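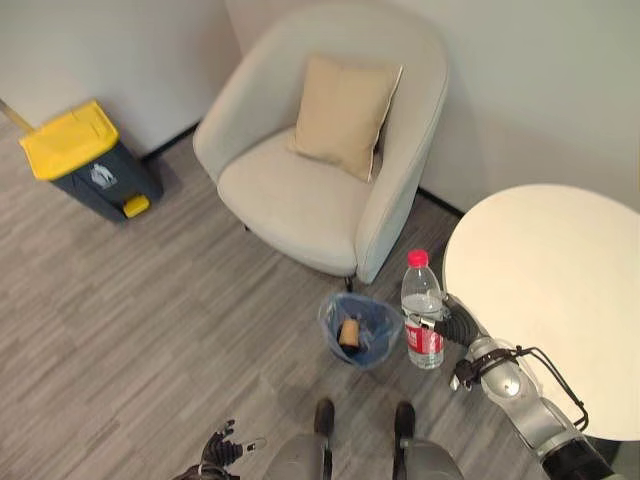 Renu Nautiyal

Re: [home-manip] Dronholm kit from Nirneo, anyone using it?

Hi all,

Yes, me! I've been meaning to write this up and the question from Lultthorpe gave me the push. I'll answer inline where I can and ramble underneath.

> From: Lultthorpe Makerspace
> To: home-manip
> Subject: Dronholm kit from Nirneo, anyone using it?
>
> We have a two-armed robot with fingered hands that mostly stands in
> the corner. Our members want it to do ordinary room things, tidying
> and so on, and we keep seeing the Dronholm kit mentioned. The
> product page is heavy on promises and light on what you get.

Agreed about the page, it undersells the good parts and oversells the dull ones. What you get is the teaching software, a pair of hand controllers, a set of finger pads, a mounting plate for the head camera and a license for the planner. There is also a printed setup book, spiral bound, which I love. It lies flat on the floor next to you while you have both hands full. You supply the robot. Check the list of supported arms before you do anything else, and check the firmware as well as the model, as I had to update mine before the kit would talk to the left arm at all.

> How long did it take before it did something useful?

I had the hands moving on the first evening and a bottle picked up cleanly on the second. "Useful" came later, after around 5 weeks of odd evenings, and I'd define useful as: I start the routine, go to the kitchen, and don't hurry back. Part of that was me being fussy about where the robot put its weight. Somebody less fussy would get there sooner.

> Does it cope with clear objects? Ours is hopeless with anything
> see-through.

This was my big worry too. My test piece from the start has been a clear water bottle with most of its water still in it and a pinkish red cap, held upright next to a little wastebasket. Gray wood-grain floor, streaky light and dark planks, so the background is doing the robot no favors either. With the old software I had before, the arm would go for the label and ignore everything above and below it. Dronholm gets its fingers around the middle of the bottle and I get a proper upright hold most of the time. I think the label is still helping it a lot. When I peeled the label off an empty one, things got noticeably worse: the hand closed early, or high, and once it just posed next to the bottle looking very pleased with itself.

So: clear with a label, good. Clear without a label, put some tape on it for now. Nirneo told me by email that they're collecting more unlabeled examples, and I'd be delighted if that pans out, but buy it for what it does today.

> Is it two-handed in any real sense, or do you get one arm at a time?

Both arms are live at once and the planner does know where each one is. What it doesn't do well yet is decide for itself which hand should take which job. You tell it, in a small table in the task file, and it sticks to that. I have the right hand doing the picking up and the left hand down low on the other side of the basket, ready to steady it. When I forgot to say which was which, I had both arms set off for the same bottle. They stopped well short of each other, I'm happy to report, but then neither of them would give way and I had to cancel.

> Any trouble with low objects? Our robot's own body is in the way
> when it looks down at its feet.

Ha, welcome to the club. The head camera on mine sees a good bit of the robot's own body at the bottom of the view, and the objects I care about are right in front of it. The kit has a masking step where you move the robot through a few poses and it learns which bits of the view are itself. Do this step properly! I rushed it, and for a whole evening the planner treated part of the body as furniture. I redid the masking with the arms in more positions and it was like having a different robot. Also, redo it if you change the finger pads or reroute a cable. My right arm has a black cable looping along it and the planner was suspicious of that cable until I gave it a second look.

> What about support?

Really good so far. I've written to them twice and had a reply from a person who'd read my logs. The second reply came with a fixed config file attached. I can't say how they are on the phone, I never tried.

> Is it worth it over the Sarkar one?

I had the Sarkar package on loan through September, so I can compare a little. Sarkar is much nicer to look at and its simulator is way ahead. If you mostly want to plan on a screen and run on the robot now and then, I'd go that way. But its teaching mode wants the object on a table at a comfortable height, and I wanted to work at floor level in an actual room with a chair in it. For that, Dronholm wins by a mile for me. The controllers feel right, and when you show it a grasp from above it remembers the wrist angle as well as the point of contact.

Okay, end of inline, here's the rambling.

The thing I enjoy most is how little the room has to be prepared. My corner has a big light gray armchair with a cushion on it, a pedal bin with a yellow lid against the wall, a round white table off to the right, and I don't move any of them. At first I cleared everything away like I was expecting a visit from the landlord. Then I put the furniture back piece by piece and re-ran the same pick each time. The armchair made no difference. The table did, a bit: the right elbow swings out on that side and the planner gets cautious, so the arm takes a longer way around and is slower. I'd take slower over clipping the tabletop, so I left the setting alone. There is a "clearance" slider if you feel braver than I do.

The wastebasket has been its own little adventure. It's small and lined with a translucent blue bag, and soft edges are hard. The depth reading on the bag wobbles, and the opening as the robot understood it was smaller than the opening I could see. What helped was folding the bag tighter over the rim and then teaching the drop point by hand from directly over the middle. I do two passes of teaching for any container now, one high and one low, and let the software blend them. The setup book suggests this in a footnote on the containers page. It should be in large letters on the cover.

A few complaints, so you don't think I've lost my head:

The finger pads wear. Mine went shiny at the tips and started to slip on smooth plastic. Replacements are sold as full sets only, so you end up with a drawer of good thumbs.

The planner's log uses its own names for the joints and they don't match the names on the robot. I made a cheat sheet and taped it inside the setup book. Happy to share it if your arms are the same as mine.

Undo is one step deep. If you record a bad grasp and then a second bad grasp, you're going back to your last save. Save often.

And weight. A mostly full bottle is heavier than you'd think at the end of a long arm, and the default grip force is set for something lighter. Raise it in small steps and watch the sides of the bottle while you do. If they dent, back off. I did all my first runs with the cap screwed down hard and a towel within reach, and I'd suggest you do the same with anything liquid near a laminate floor.

On the license: it's tied to the robot, so a shared space like yours can have as many people teaching on it as you like. Each person's grasps are kept under their own name and you can borrow from someone else's set. I think that would be great fun with a group. I'd love to see what happens when a few people with different habits all teach the same pick — mine are very much the grasps of a left-handed person, and it shows.

If you do go for it, start with one object, one container and the furniture left where it is, and get that boringly reliable before adding a second object. I skipped ahead and regretted it.

I've still got to try it with the curtains open in the afternoon, when the sun comes across the floor. Has anyone else on the list done bright daylight runs with the head camera? I'd like to hear what exposure you settled on before I go hunting for it myself.

Renu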